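Elgate 二重リング・カラーキータグ 商品ページ

鍵の数が増えてきた事務所、倉庫、貸部屋の管理向けに、二重リングと樹脂製キータグをまとめて扱っています。リング単品、タグ単品、両方を合わせたセットの三通りで注文できます。

■ 二重リング
銀色の金属製です。線を二周巻いた一般的な形で、端を少し起こして鍵を通し、そのまま回して収めます。リング同士をつなげて使うこともできます。大きな束を一か所に下げ、建物ごとに小さなリングで分ける使い方が多いようです。

袋入りの単品は60個入りです。開封するとリング同士が絡んでいることがあります。束のまま引っ張ると線が開いてしまうため、ひとつ指で押さえ、もう一方をずらして外してください。一度開いたリングは鍵が抜けやすくなるので、重い鍵には使わないでください。

■ キータグ
樹脂製で、色はオレンジ、黄緑、青、琥珀がかった茶の4色です。名札の紙を差し替えられる窓付きで、予備の紙が付属します。油性ペンで書く場合は、書いてから少し置いて差し込むとにじみません。

色の割り当ては自由ですが、階ごと、または担当ごとに決めておくと探しやすくなります。紙の番号だけで分けていると、似た番号を取り違えることがあります。
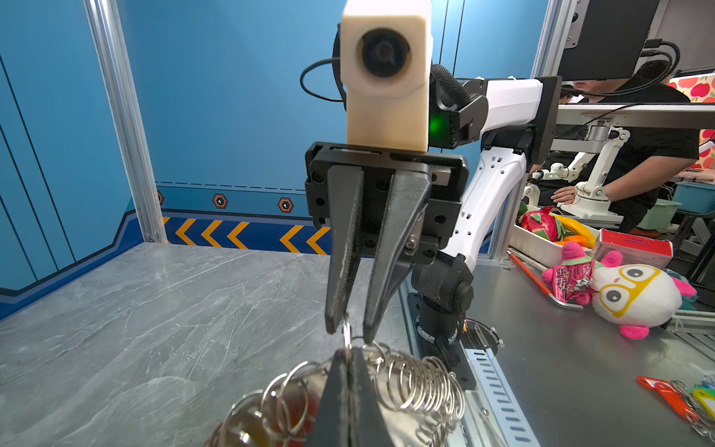

色分けについては、Évan Brunetからこんな声が届いています。うちは茶を予備の鍵にして、ほかの三色を部屋の区分に使っています。最初はタグを先にリングへ通していましたが、鍵を先に入れてからタグを付けるほうが早いです。リングはやや硬く、爪だけで開けるのはつらいので、薄いヘラを使っています。あと、茶だけ追加で買えると助かります。

追加の色だけの購入は、単色11枚入りの袋で受け付けています。注文時に備考欄へ色名を書いてください。複数の色を混ぜた袋は作っていません。

■ リングの開け方
爪で開けにくいときは、先の薄い樹脂のヘラを線のすき間に入れます。金属のドライバーでも開きますが、表面に傷が付き、そこから錆びることがあります。すき間は鍵の厚みぶんだけで足ります。広げすぎたリングは元の形に戻りません。

■ 仕様
材質:リング 鋼(ニッケルめっき)/タグ 樹脂
リング線の巻き数:2
タグの色:オレンジ、黄緑、青、茶
付属品:差し替え用紙(タグおよびセットのみ)
屋外での常用:不可

■ セット品
セット品「Bekthorpe」は、リングとタグを同じ数ずつ入れた箱です。鍵の入れ替えが多い場所では、リングが先に足りなくなる傾向があります。その場合は単品の袋を合わせて注文してください。

壁掛けのキーボックス「Drondow」をお使いの場合、タグを付けた鍵はフック一つに一組までにしてください。二組掛けると扉に当たります。旧型のフックは短いため、リングを二つつないだものは掛からないことがあります。

■ 手入れ
リングは乾いた布で拭いてください。水に濡れたときは早めに拭き取ります。タグは薄めた中性洗剤で洗えますが、先に中の紙を抜いてください。アルコールを繰り返し使うと窓が白く曇ります。

■ 配送と返品
水曜の正午までの注文は、その週のうちに発送します。それ以降は翌週の発送です。未開封の袋は返品できます。開封後の返品は、線の歪みやタグの割れなど初期の不具合に限ります。返品の際は納品書の番号をお知らせください。

取り扱い:Tanguy 事務用品係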